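Unit 4 handout: Early orthodontic screening, and how to read the claims made for it

Read this before the October seminar. Bring the two clinic brochures (Videtti and Jisside) with your notes in the margins.

The usual advice is that a child should see an orthodontist by age seven. Students repeat this as if it were a finding. It is a recommendation, and a sensible enough one, but a first look is a different thing from a first treatment, and the brochures tend to slide from one to the other within a paragraph. Mark the sentence where each of them does it.

Some problems do call for early work. A crossbite that makes the jaw shift to one side is the standard case. Front teeth that stick out far enough to get broken in a fall are another. Crowding is where I get doubtful. Plenty of crowded seven-year-olds are going to need braces at twelve whatever is done now, and a first phase may mean the family pays twice. 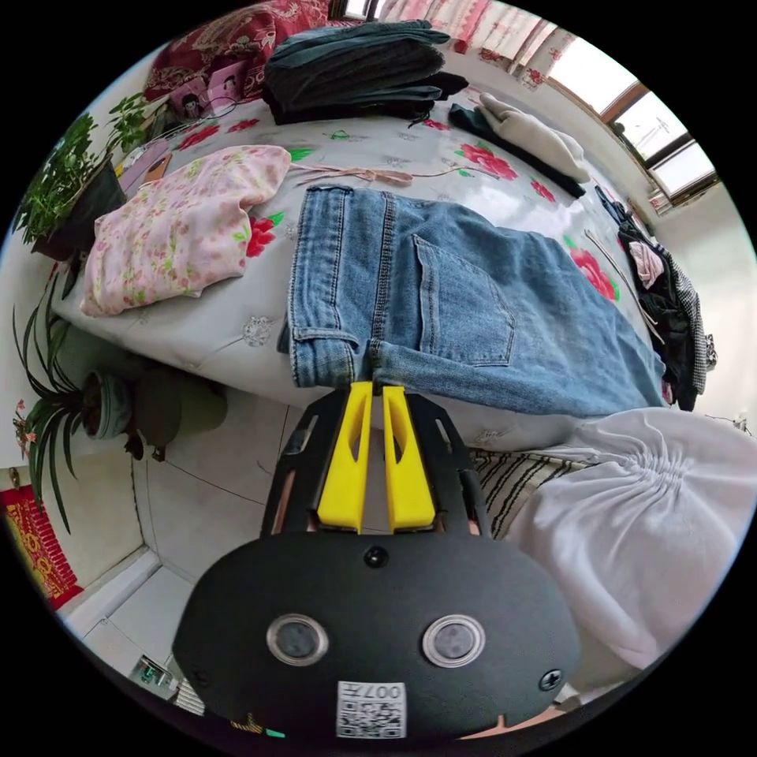 Now the Zornano expander leaflet. It reports that 27 children were treated and that parents were "highly satisfied" after 10 months. Ask the following:

Who was left out? The leaflet gives no count of children who started and quit.
Compared with what? There is no untreated group. Children's jaws grow in 10 months with or without a device in the mouth.
Satisfied with what? Parents who have paid $3,000 and driven to every visit are not neutral judges.

The leaflet also hints that widening the palate helps with snoring, attention and school grades. Treat these as three separate claims. The snoring claim has some research behind it, in selected children, and you'll read part of it in Unit 5. The leaflet cites nothing at all for the other two -- I checked the fine print.

The Abou Jaoude worksheet asks you to rate each source from 0 to 2 for evidence. Use the whole scale. Last term almost every source got a 1, and a 1 for everything tells me you didn't want to decide.

For the seminar, write one page on this question: a parent has been told that an eight-year-old with mild crowding needs an expander "before the window closes." What would you want to know about the child's bite, and what would you ask the clinic? Skip the history of the expander. Papers are due at the start of class, on paper.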